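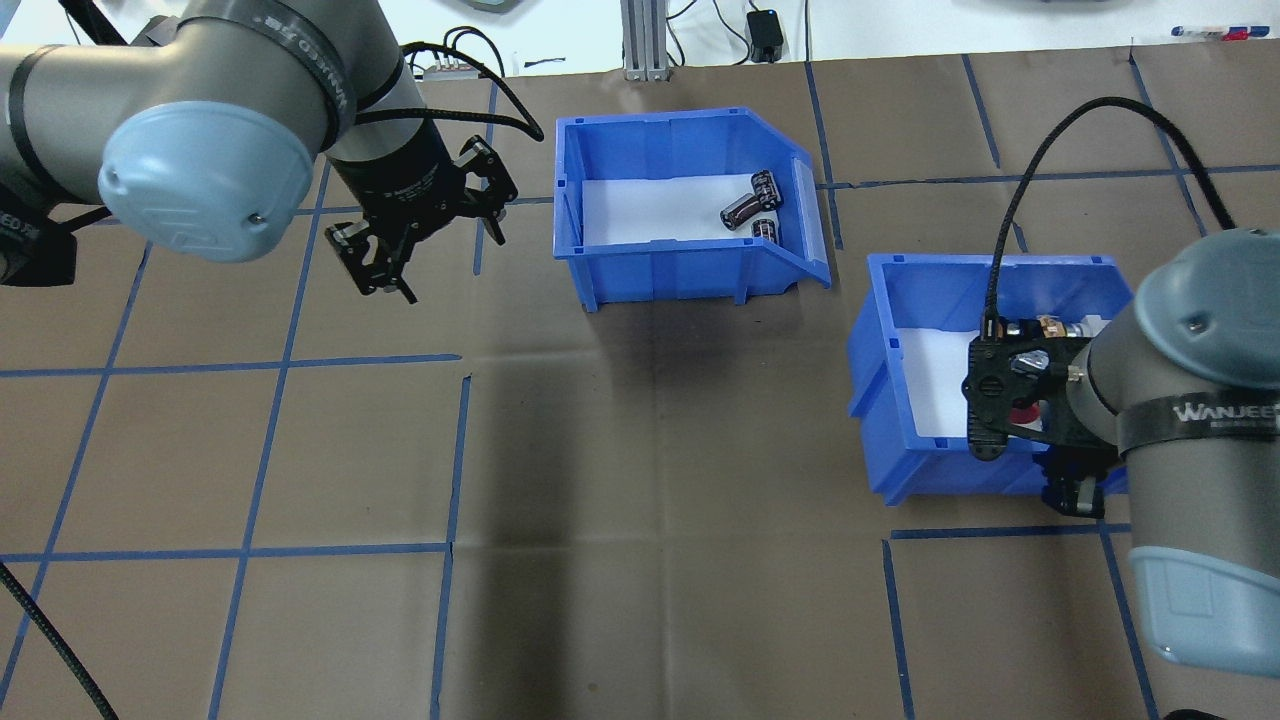 Les deux bras près des bacs bleus, poste de tri des condensateurs.

Le planificateur rendit son verdict à 4 h 10 : aucune trajectoire valide, code 102. C'était la troisième fois depuis minuit. Je relançai la requête avec la même graine aléatoire et j'obtins la même réponse, ce qui excluait au moins une cause.

Le poste tournait sous Nudex, version de juin. Nudex gérait les deux bras comme un seul système à coordonnées communes, avec une carte d'occupation rafraîchie à chaque cycle. Kollard avait acheté la licence, Jetcombe avait écrit le module de perception, et moi j'avais hérité de l'espace entre les deux. Mon contrat parlait d'intégration.

J'ouvris le journal à la ligne 916. Le bras gauche demandait l'accès au premier bac. Le bras droit occupait le second. Les deux volumes ne se touchaient pas, les pinces non plus, et pourtant l'arbitre refusait la demande au motif d'une collision avec un objet 147.

Je cherchai l'objet 147 dans la carte. Il avait une position, un volume, une vitesse nulle. Il se trouvait au-dessus du papier brun, entre les deux bacs, à hauteur de poignet. Il n'avait pas de classe. Le module de perception lui attribuait une confiance de un, valeur que je n'avais jamais vue sortir d'un réseau.

Je regardai l'image de la caméra. Entre les deux bacs, je voyais le papier et le ruban bleu. Je vidai la carte, je forçai une nouvelle acquisition. L'objet 147 revint au cycle suivant, décalé de quelques millimètres vers la droite.

La documentation de Jetcombe consacrait une page aux objets persistants. Au bout de 1 000 cycles sans observation, un objet devait être supprimé. Je lus le compteur : zéro. Quelque chose l'observait donc à chaque cycle, et ce n'était aucune des sources déclarées dans la configuration.

Je les désactivai une par une. La couleur, la profondeur, puis les capteurs d'effort des poignets. Les bras restaient immobiles - le superviseur interdisait tout mouvement sans perception. La carte se vida comme prévu : plus de bacs, plus de condensateurs, plus de table. Il restait une ligne.

J'écrivis à l'assistance de Warraich, qui maintenait l'arbitre. La réponse automatique me demanda de joindre la carte et de préciser la classe de l'objet. Je laissai le champ vide. Le formulaire refusa l'envoi.

Quand je revins au terminal, le champ de classe était rempli dans la carte. Il contenait mon identifiant de session.

Je copiai la ligne dans le ticket, j'ajoutai l'heure, 4 h 52, et j'envoyai.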